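Venell Community Laundry and Linen Exchange
Progress report to the Dedo Fund
Prepared by Hnat Prokopenko, project manager
2019-12-16

Summary

The project is open and running at the Bukley Street site. Both washing rooms are in use, the linen exchange has started, and spending is within the approved budget. One item, the hot water upgrade, is behind schedule. We are asking for a change to one budget line, explained under Spending.

Work since the last report

The lease on the second room was signed and the dividing wall was opened up. The electrician finished the new circuits and the city inspector passed them on the second visit. The first visit turned up a missing cover plate and a mislabeled breaker, and both were fixed the same week. Six washers and six dryers are now connected. One dryer has a worn drum seal and has been repaired under warranty.

Households sign up at the front desk and get a card good for two loads a week. There are 42 households on the list. Most came to us through the school office and the food pantry. We had expected more sign-ups from the senior apartments and will go back there with a printed notice in large type. Several residents told us they did not know the service was free.

The linen exchange takes in used sheets and towels, washes them, and gives them out to families moving into unfurnished housing. Donations come in faster than we can fold them. We have stopped taking comforters and pillows for now and put a sign on the door saying so. Stained towels go to the animal shelter.

Sorting and folding

Sorting was done on the floor in the first weeks, which was slow and hard on people's backs. Staff now sort by size at waist height and fold at a table. Each bundle gets a tag with the bed size and the date it was washed. Twin sheets are always short, and we will mention this in the next donation notice.
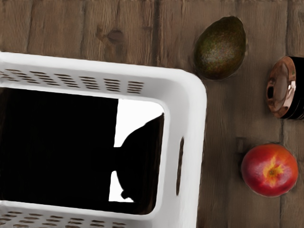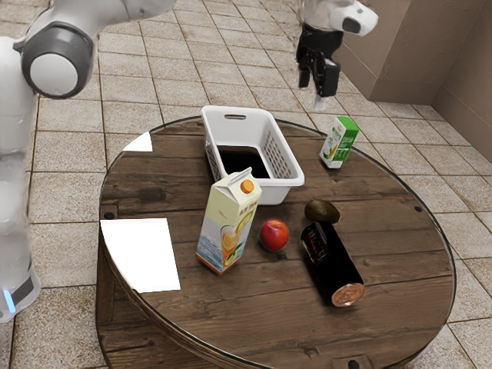

Laundry basket (first picture) and round table with plank top (second picture).

Problems and delays

The hot water upgrade was planned for the fall. Vasylenko Plumbing found that the gas line to the back room is too small for the larger heater. The landlord has agreed to replace the line but has not given a date. Until then we run warm cycles in the morning and cold cycles the rest of the day. Users have been told, and we have had two complaints.

Lint disposal has also taken more staff time than planned. The screens are now cleaned after every load and the ducts will be checked twice a year.

Spending

Wages, rent and electricity are on budget. Detergent is under budget after we changed to a bulk supplier. Signs and printing are over. We request permission to move $800 from detergent to printing, to cover the notices for the senior apartments and a Spanish version of the sign-up form. The total grant amount does not change.

Next steps

Get a written date from the landlord for the gas line.
Visit the senior apartments and sign up residents there.
Add a Saturday shift if staffing allows.
Send the final report and receipts in May.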